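Unit 3 handout: What a color study can and can't tell you
Workplace Design, Planilbridge evening course

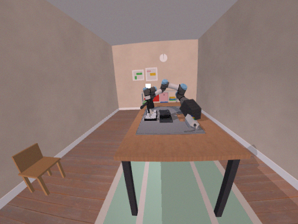

Urmila Bhatia wrote in after last week's reading that warm walls plainly do make people work longer, because her own office went from gray to peach and everyone stayed later that spring. Fine. What else changed that spring? She mentions a new manager two lines further down.

Keep that in mind for the Skukex survey. It asked 600 office workers whether the color of their room "affected" them, and most said yes. Try answering no to that question. The follow-up reached 851 people, but it used a different wording, so the two sets can't be added together, whatever the summary page says.

The Grīnberga trial is better, though still thin. Workers were assigned to rooms by lot. Only 34 finished, and the gray room had the older lights. The authors put the gap down to paint. I don't see how they could know.

Terms to have ready: random assignment, leading question, dropout, confounding.

Reading: Ocampo, chapter 3, skipping the part on "calming" blues, which cites only itself.

For next class, find one claim about wall color in a paint catalog or office magazine. Write half a page on what evidence it gives and what you would need to see before repainting anything. Email it by noon.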